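Search this reference Enter a term Go

Teaching by demonstration (robotics)

Wednesday, February 23, 2022 - Sestatard Reference Desk

Teaching by demonstration is a way of giving a robot a task by having a person perform it through the robot's own body. The person either holds the arm and moves it, or drives it from a distance with a second set of controls. The joint positions and camera pictures are stored together and later used to train a control program.

Two arms at a shared table, with a blue item among the objects:

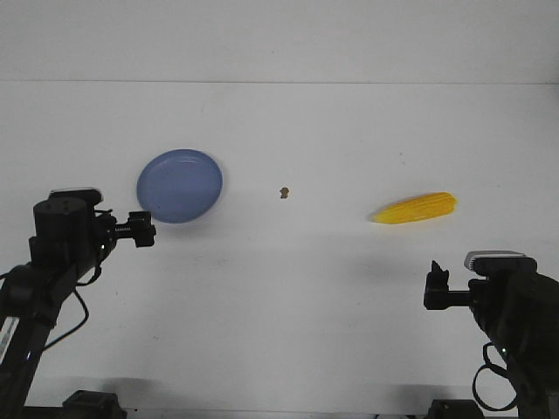
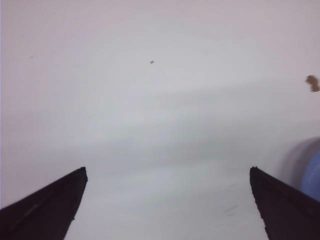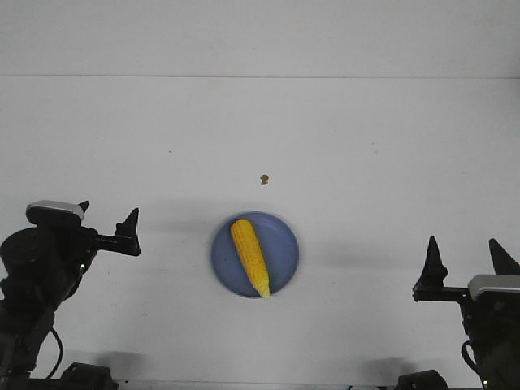 Why is one demonstration usually not enough?
A single recording shows one path from one starting layout. If an object is moved a little, the program has nothing to go on, so the same task is recorded many times with the objects in different spots.

Hand guiding

In hand guiding, also called kinesthetic teaching, the motors are set so that the arm can be pushed with little force. It needs no extra equipment. The drawback is that the person's hands and body often end up in the camera view, and moving two arms at once is hard for one person.

Remote control

In remote control, or teleoperation, the operator moves a smaller copy of the arm, a hand controller or a glove, and the working arm follows. The Zasodar method uses paired leader and follower arms with matching joints. Roltis is a later variant with 3 camera views, one fixed and one on each wrist. Delay between the operator and the arm must be kept short - a slow link makes people overshoot and correct, and the corrections are stored with everything else.

Recording sets

One recording from start to finish is called an episode. The Wyss tabletop set, begun in April, holds 244 episodes of placing and clearing tasks done with 2 arms. Episodes with long pauses are normally trimmed. Failed attempts may be kept under a separate label.

See also: Leader arm; Imitation learning; Wrist camera

Filed under: Robotics > Programming methods > Learning from people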